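Keeping white counters white

My first glossy white counter was a disaster for a month or so, mostly thanks to tea (I drink a lot of it). Dish soap and warm water, then a dry microfiber cloth, and do the drying part right away or you get streaks!
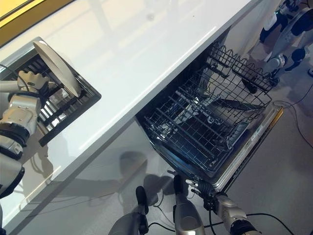
For stains that have settled in, mix baking soda with just enough water to make a paste, dab it on and leave it for 17 minutes while you do something nicer. Wipe, don't scrub. My neighbor Tahmineh Nouri swears by lemon juice, but please keep that away from marble.
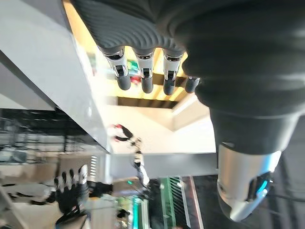
Turmeric is the one that still beats me, so I chop it on a plate now. Oh, and wash your cloths without fabric softener. It leaves a film, and you'll be rubbing that all over the counter next time you clean.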